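Postal Packaging for a Small Bed Linen Shop
Project report, Retail and Distribution
Inès Hoarau
Submitted 5/23/26

1. Background

Usen is a bed linen shop in Ikstead. It opened in 2013 and sold only over the counter for its first years. It now also sends out orders by post, mostly single sheets, pillowcase pairs and duvet covers. The owner, Mrs Woldegiorgis, agreed to let me study the packing of postal orders as my project for this course.

The shop has always used one kind of outer packaging for everything, a stout single-wall cardboard box. The box is strong and customers do not complain about it. It is also too large for most of what goes into it, it takes up the shelf behind the packing table, and the space left inside has to be filled with crumpled paper. Mrs Woldegiorgis wanted to know if something flatter could be used for the smaller orders without the linen arriving creased, damp or dirty.

My question was therefore a narrow one: which outer packaging should Usen use for which orders? I did not look at the carrier bags used at the till, or at the printed bands around the products, which come from the makers.

2. What the packaging has to do

Bed linen is an easy thing to post in some ways. It does not break and it can be pressed. It is also heavier than it looks, and a folded duvet cover has hard corners where the layers build up. Those corners are where a thin mailer tends to wear through when parcels rub against each other in a van.

I asked Mrs Woldegiorgis and the two people who pack orders what they cared about. Their answers were put together into this list, which I used for the rest of the project:

Keeps out rain for the time a parcel might stand on a doorstep.
Does not split at the corners or along the closure.
Can be closed without a tape gun.
Can be opened by the customer without a knife near the fabric.
Can be used again for a return.
Stores flat.
Is not much dearer than the present box once filler and tape are counted.

The point about knives came from the packers. The shop had received returned sheets with a straight cut through the top layers, made when the customer opened the box. The shop had taken these back and could not resell them. I had not thought of this before and it ended up having a large effect on the result.

3. Types compared

I ordered samples from Plukport, a packaging wholesaler that the shop already has an account with. Plukport sells in small packs, so it was possible to try several types without filling the stockroom. I chose 4 types, counting the existing box.

Type A, single-wall box. The box in use now. Arrives flat, has to be made up and taped top and bottom.

Type B, book-fold carton. A piece of card that folds around the goods, with a glue strip and a tear strip. The height can be adjusted by moving the crease.

Type C, paper mailing sack. Two layers of brown kraft paper with a gusset at each side. It has a double glue strip, so that the second strip can be used for a return.

Type D, polythene mailing sack. Grey outside and black inside, with a single glue strip. Some recycled content according to the seller, though I had no means of checking it.

I left out padded envelopes. Linen needs no padding, and the largest size sold by Plukport would not take a double sheet.

4. Method

Each type was packed with the same three products: a pair of pillowcases, a fitted single sheet, and a double duvet cover. All the linen used was shop-soiled stock which could not be sold, so it did not matter if it was damaged.

The parcels went through these tests.

Drop test. Each parcel was dropped on a concrete floor from table height, on to a face, an edge and a corner.

Rub test. The parcel was pulled back and forth over a rough doormat with a second parcel on top as a weight. I looked at the corners afterwards.

Water test. The parcel stood outdoors on a brick step and was watered from a can with a rose. It was then left, opened, and the linen felt by hand for damp.

Opening test. I gave the parcels to people in my year who did not know the purpose of the project and asked them to open them as they would at home. I noted whether they reached for a blade.

Packing time. One of the packers at Usen packed the same order five times in each type, and I timed this with a phone. The slowest and fastest were left out.

None of these is a standard laboratory test. A proper rub test uses a machine and a set number of strokes. What I wanted was a comparison between types under the same treatment, and for this I think the method was good enough.

5. Results

Strength. Types A, B and D came through the drop test without any opening. Type C split once along the side gusset, with the duvet cover inside, when dropped on its corner. With the pillowcases and the single sheet it held. In the rub test the paper sack went furry at the corners but did not wear through. The polythene sack showed pale stretch marks at the corners, and with the duvet cover a small hole.

Water. The polythene sack kept everything dry apart from the parcel with the hole, where one corner of the cover was damp. The cardboard box softened at the base. The linen inside was dry, as the crumpled paper under it had taken up the water. The book-fold carton let water in at the open ends, and this was the poorest result in the test. The paper sack darkened all over and felt weak when lifted, but the linen was only slightly damp on one side.

The water test was a harsh one. A parcel is seldom left in that much rain with no porch, and the linen from the makers often has its own inner sleeve, which I had removed for the test.

Opening. Nearly everyone used scissors or a knife on the box. With the tear strip on the book-fold carton, people pulled it as intended, and blades stayed on the table. The paper sack was torn by hand. The polythene sack was the worst after the box: people tried to pull it, found that it stretched, and went for the scissors. In one case the scissors went into the pillowcase.

Packing time. The two sacks were quickest, with little between them. The book-fold carton was slower at first and got faster as the packer became used to it. The box was slowest every time. Making it up, taping the base, adding filler and taping the top are separate steps, and the packer has to turn round for the filler.

Storage. A full pack of either sack fits in a drawer. The cartons need a shelf but lie flat. The boxes also lie flat until made up, but in practice the shop makes up a stack each morning so that they are ready, and it is this stack that takes the room.

6. Folding

While timing the packing I saw that the fold made as much difference as the outer packaging. Linen comes from the makers folded to suit a shop shelf, and that fold is deep and narrow. In a sack, a deep fold makes a lumpy parcel with all the strain on the corners. If the item is opened out once and folded again to be wider and flatter, it lies better and the sack closes without pulling.

The wide fold needs space. The packing table at Usen is too narrow to open out a double cover, and the packers said they would use the display bed when the shop was quiet. I practised at home on my own bed with a plain white sheet until I could do it in the same way each time: lay it flat, smooth from the middle outwards, bring the long sides in, then fold up from the foot end.

Pillowcases do not need refolding. Single sheets gain a little from it. For duvet covers I would not advise it as a routine – the extra handling takes longer than is saved, and a cover that has been opened out can pick up dust.
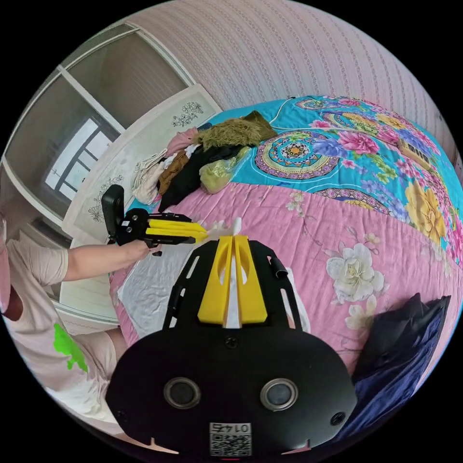

7. Recommendations

For pillowcases and single sheets, use the paper mailing sack (Type C). It is quick, opens without a blade, stores flat, and can be closed again for a return. The maker's inner sleeve should be left on. Where there is no inner sleeve, a sheet of wrapping paper should go round the linen first.

For duvet covers and mixed orders, use the book-fold carton (Type B), again with the inner sleeve left on, and with the open ends taped in wet months. From October the shop may prefer to tape the ends of every carton.

Keep a small stock of the present box for orders of several sets, and put a printed line on the top flap asking customers not to cut deeply.

I do not recommend the polythene sack. It was the best against water, but it did badly in opening, and Mrs Woldegiorgis would rather not use it for reasons of waste.

8. Costs

I was asked not to print the prices the shop pays, so I give only the order. Counting tape and filler, the polythene sack was cheapest, then the paper sack, then the book-fold carton, with the box dearest. The gap between the carton and the box is small and could close if the price of card changes. Postage was not affected by weight in any case tested. For the single sheet the sack came under the thickness limit of a cheaper postal band when the wide fold was used, and went over it when it was not.

9. Limits of the work

The sample of parcels was small and each test was done by one person. I did not send parcels through the real post, which I would do first if I had more time. I also had only one supplier's goods. Another paper sack with a heavier paper or a glued gusset might have survived the corner drop with the duvet cover.

The people who opened parcels were students. Usen's customers are mostly older, and someone with weak hands may find a thick paper sack hard to tear.

10. Next steps

Mrs Woldegiorgis has ordered a pack of paper sacks in two sizes and will use them for six weeks. The packers will keep a sheet by the table to note any returns, the state of the packaging when it comes back, and whether the second glue strip was used. I have left a blank copy of the sheet and the folding instructions with the shop.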